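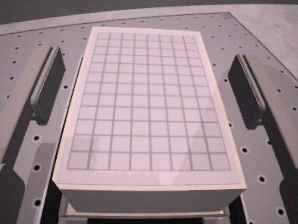 The block between the fingers, in the simulator. Grid sheet on top, pads still clear of both sides.

July, evening

Most of today went on the simulated gripper again. The real arm is on the bench in the garage with its wrist off, and I don't want to put it back together until I know what the finger spacing should be. I started after breakfast, stopped for lunch and a run to the hardware store, and kept going until the light went.

The block is in the model now. I had been testing with a plain box the same gray as the table, and from the wrist camera I could hardly tell one from the other. I made a sheet with a grid on it and laid it over the top face. The lines help a lot. When the block turns a little, I can see it in the lines before I can see it in the edges. I left a wider margin on the near side so there is room to write a label later on the real one.

The table plate took too long. I wanted the holes in it because the real bench top has holes, and I plan to bolt the stops into them. The first version cut every hole as real geometry and the simulator slowed to a crawl. I deleted most of that and made the contact surface one flat box, with the holes only for looks. It runs fine. I should have done it that way to begin with, as nothing in the test ever falls into a hole.

Settings I want to remember:

Time step is down to half of what it was. At the old value the block jittered when both pads pressed on it.

Friction on the pads is higher than on the plate. I had them the same and the block stayed put on the plate while the fingers slid up past it.

Block mass is 81 grams. That is what the offcut weighed on the kitchen scale, and I'm not going to fuss with it.

Fingers close at the same rate from both sides. The real ones will not, because the Prerken servos don't match each other, but I want the easy case working first.

I ran the close and lift cycle in batches. The long batch was 2,000 tries with the block started in a slightly different spot and angle each time. It held on 1,386 of them. That is better than last week and still not good enough to build around. I looked through the failures for an hour or so. Most were the same thing. The block starts turned, one pad reaches a corner first, and the block gets pushed around until the other pad catches it on the wrong face. When it starts square it almost always works.

So the pads are too short, or they are too hard, or both. In the model they are rigid. The rubber I have from the Hultwood order has some give to it and might do better than the simulation says. I tried softening the contact to stand in for that and got a better result on a short batch, but I don't trust the number I picked. I need to press the rubber with a known weight and measure how much it squashes. I wrote that on the whiteboard.

I also changed the opening. The fingers used to start wide, nearly at the end of their travel, and by the time they reached the block they were moving fast enough to knock it. I brought them in so there is only a modest gap on each side before they close. It costs me some room for error in placing the arm over the block. I think the wrist camera can make that up once the calibration is done.

The camera in the model sits where the bracket will hold the real one, looking down past both fingers. I had worried the pads would block the view of the block's near edge. They don't. Both fingers take up a good part of the picture, but the top of the block stays clear between them, and the top is the part I need. The shadows on the plate are heavier than I would like. I turned the light down a bit and then put it back, because the garage is worse than that at night and the code will have to deal with it.

Printing is set up for tonight. Finger version 3, with the longer pad seat and the screw holes moved back. I sliced it with more walls than last time, after the crack at the base of the left one. It should be done before I get up. I had to clean the bed twice and level it once, and the spool may be short. If it runs out there is a gray one under the bench.

The shop in Toledo wrote back about the aluminum plate for the wrist. They can cut it, but the wait is longer than I hoped. I'll go on with plywood for now. The Villisar frame has plenty of stiffness in the upper arm and the wrist doesn't carry much, so wood ought to do for testing on a light block.

I spent the last half hour sweeping and sorting screws. I found two of the M3 inserts I thought I had lost, in the lid of the solder tin. The soldering iron tip needs replacing, and I forgot that when I was at the hardware store.

Tomorrow:

Check the prints, fit the rubber, and see if the screws line up.

Do the squash test on the rubber and put the result in the model.

Run the long batch again with the longer pads and leave everything else alone. I changed three things at once today and can't say which one helped.

Print the grid sheet on paper at full size and glue it to the real block. Check the squares with the calipers after printing, as the printer shrank the last sheet a little and I only noticed when the distances came out wrong.

Buy a soldering tip.

The printer is running and sounds all right. Fan left on in the garage, door shut.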